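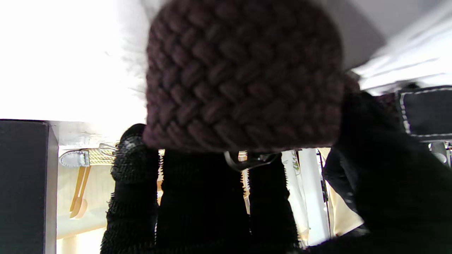 Notebook, soft goods bench. September, started 9:40.

Santino Paredes and I are working through the accessories that came over from Nornbridge. Purpose is to decide how each piece gets stored and shown before the Zernmont fit-out, and to write down what the knit and braided items need so the next person does not have to guess. Item names below are the ones on our own list, not the supplier's.

Item A, knit beanie, dark brown. Thick yarn, tight slanted stitch that reads as braid or herringbone depending on how close you stand. Color runs from chocolate toward maroon. Hem does not sit level, it has a soft curve in it. I would not try to correct that with steam. The last time we steamed a chunky knit to get a straight edge, the edge relaxed and the crown went with it.

A few stray fibers on the outside. Leave them. Do not pull. If one is long enough to snag, work it back through to the inside with a latch hook. Shaving is out for yarn this thick, the head of the shaver catches the ridges.

Hanging vs. shelf for item A. Hook hanging is fine for a day on display and bad for storage. All the weight goes on a stitch or two and the knit grows a point. Ran this on the old Liapis sample last winter: 40 days on a wire hook, and the point was still there after a wash and flat dry. Storage will be flat, crown loosely filled with tissue, one layer per box. Santino wants to stack them. I said no for now. He may be right if the boxes are shallow, so leaving it open.

Lifting off a hook: support from underneath, raise until the knit clears the wire, then move sideways. Pulling straight out toward yourself drags a loop. Same rule for anything with an open stitch.

Item B, woven strap, dark brown, close to black where it is shaded. Tight texture, herringbone or braid, with fine ribbed lines along the length. Thick rounded fold at the end. Item C, braided rope, cream, twisted and ribbed, in a long narrow loop. 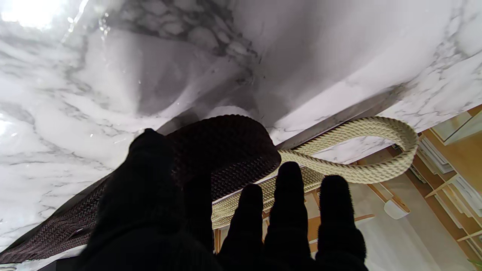

B and C are the two that cause trouble together. Rope left looped over the strap will twist on itself as soon as either one is shifted, and the crossings tighten when somebody picks up the wrong strand. Procedure we settled on:

Put the strap down flat first and hold it near the folded end. Find the far end of the rope loop and follow both strands back to the crossing. Open the crossing by hand before lifting anything. Take the rope off whole, then deal with the strap.

Keep the rope back from the edge of the stone. A strand hanging over will take the rest with it if the slack is on that side. Marble is good for laying out pale cord in one respect – no splinters, no nap – but it has no grip at all. Asked for a strip of felt. Santino thinks cotton duck would shed less. Try both.

Color transfer: dark brown against cream is the obvious risk. Rub test with a damp white cloth on B, 80 strokes, is the plan. Not done yet. Until there is a result, B and C do not share a box or a bag, and C gets its own tissue.

Coiling for C: loose figure eight, tied with cotton tape at the waist. No rubber bands. A round coil puts a turn into the braid every time around and it has to be shaken out later. B can be rolled with the fold on the outside so the end does not crease against itself.

Labels. The Cultov tags have a plastic barb that should not go through any of this. Use string ties on B and C, and on A put the tie through a seam if there is one. Need to check the inside for that.

Supplies to pull: tissue, acid free; cotton tape; string ties; 2 latch hooks, one fine and one coarse. The coarse one was lent to the upholstery side and has not come back.

Open points: stacking of A, felt or duck, rub test on B. Box depth to be measured after lunch. Santino has the tape measure.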